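옷장 정리 2일차 타래 시작합니다!! 어제는 양말만 하다 끝났는데 오늘은 드디어 침대 위로 옷을 꺼냈어요 ㅋㅋ

공유 14 | 인쇄 | 이메일로 보내기

검정 옷부터 개는 중. 꽃무늬 이불 위에 펼쳐 놓고 개면 색이 확 대비돼서 선이 잘 보여요. 이거 진짜 좋음!
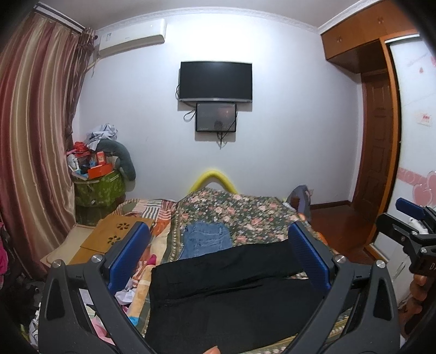
침대 위 검정 옷, 그리고 구석에 수북한 초록 무늬 바구니

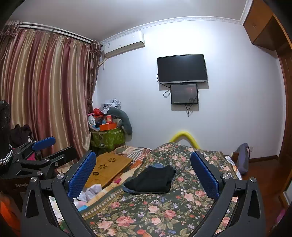 저는 소매를 먼저 안으로 접고 길이로 반, 다시 반 접어요. Khairul Khoo 님이 알려준 방법인데 서랍에 세워 넣기 딱 좋은 크기가 나와요. 청바지는 주머니 쪽이 겉으로 오게 접으면 나중에 찾기 편하고요!

다음은 바구니 차례. 안 입는 건 12월까지 기다리지 말고 이번에 보내려고요. 칸막이는 Ovska에서 개당 1000원 하길래 2개 담아놨는데 서랍 폭을 아직 안 쟀네요 (줄자 어디 갔지…)

댓글 2

Yoga Liem 님이 니트도 세워서 넣냐고 물어보셨는데 저는 돌돌 말아요! 두꺼운 건 맨 아래 칸에 눕히고요. 바구니 비우면 이어서 올릴게요 🙌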